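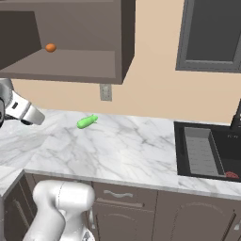

Figure 4. Open wall cabinet, with an outlet plate on the wall just below it.

Section 4: Setting up trip alerts in Sadar

Now the fun part! Your account is ready, your home airport is saved, and you can start following real flights. Set up one trip from start to finish before you add the rest. Once you've done it, the second one goes very fast.

You'll need your airline confirmation code and the last name exactly as it appears on the booking. If you booked through an agency, look for the airline's own code, which is often farther down in the confirmation email.

4.1 Add a trip

1. Open Sadar and tap Trips, then the plus sign.
2. Choose Add by Confirmation Code. (You can also pick Add by Flight Number, but then seat and gate changes tied to your booking won't come through.)
3. Type the code and last name. Leave out spaces and accents, so Glória Falcão would enter FALCAO.
4. Check the list of flights that comes up. Connecting flights are shown in order with the layover between them.
5. Tap Save Trip.

Note: Sadar can follow up to 40 flights at once. Flights drop off the list the day after they land and move to History, where they stay until you delete them.

4.2 Choose what you hear about

We love this screen, and we rebuilt it completely in February. Every alert has its own switch, and you can set them differently for each trip.

1. Open the saved trip and tap Alerts.
2. Turn on Delay and pick the shortest delay you care about. The starting value is 11 minutes. If you always get to the airport early, try a higher number and enjoy the quiet.
3. Turn on Cancellation. Leave this one on for every trip, please!
4. Turn on Gate Change and Inbound Aircraft if you want them. Inbound Aircraft follows the plane that is scheduled to become your flight – a late arrival there is often the first hint of trouble.
5. Tap Send Test Alert. A message with the word TEST should show up on your phone.

If the test doesn't arrive, open your phone's own settings and make sure notifications are allowed for Sadar. Low-power modes on some phones hold messages back, so turn that off and send the test again.

Caution: An alert is information only. It does not change, cancel, or rebook your ticket. Go by the airline's departure time and the boards at the airport, even when they don't match what you see in the app.

4.3 Set a connection warning

This is for anyone who has ever run through a terminal with one shoe untied.

1. In the trip, tap the layover line between two flights.
2. Enter the least time you'd be comfortable with. For her own trips through big airports, Floarea Iordache on our support team uses 47 minutes.
3. Tap Save. The layover line turns amber when the expected connection falls below your number, and red when the first flight is due in after the second one leaves.
4. Tap an amber or red line to see later flights on the same route.

Note: Later flights are listed by departure time. Sadar can't see whether seats are open, so call the airline or use its app to make the change.

4.4 Share a trip

1. Tap Share and choose View Only or View and Alerts.
2. Pick a contact, or copy the link.
3. To stop sharing, open Share again and tap Remove next to the person's name.

People you share with see flight times and gates. They never see your confirmation code. View Only links work in any browser, so whoever is picking you up doesn't need an account.

Caution: Don't post a trip link in public. Anyone who has it can see when you're away from home.

Related sections
Section 3: Saving your home airport
Section 5: Calendar sync
Section 6: Using Sadar while roaming
Section 9: Error messages
What's new in this release

Sadar User Guide | Last updated May 5, 2026 | Contact support | © Fellora | Back to top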